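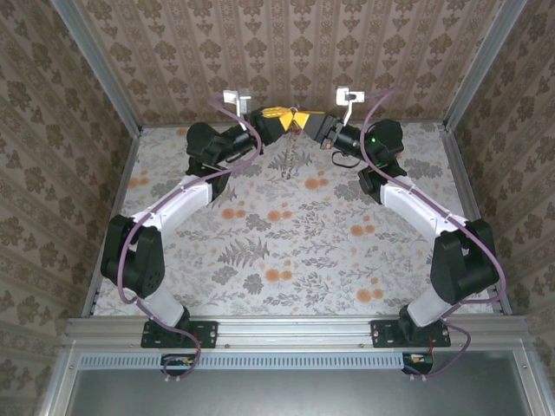
Washable floor mats last longer when the backing is checked as often as the face. Lift each mat once a month and look for cracks, sticky patches and trapped grit. A patterned face, such as a floral one, can hide light soiling, so clean it on a schedule and do not go by looks. Vacuum both sides before any water is used.

Mix 2 teaspoons of mild dish soap into 1,000 ml of lukewarm water. Test a corner first. If color comes off on a white cloth, stop and use plain water only. Work with a soft brush along the length of the mat, then wipe with a clean damp cloth until no suds remain. Soap residue attracts dirt – a second wipe is usually needed.

Dry the mat flat, or over a wide rail with the backing outward. A thin line leaves a crease that may not come out. Rubber backing should be kept away from heaters and direct sun.

The floor underneath must be fully dry before the mat goes back. On vinyl, avoid rubber backing, which can leave a yellow stain. Felt pads work on sealed wood. Store spare mats rolled, face out, never folded.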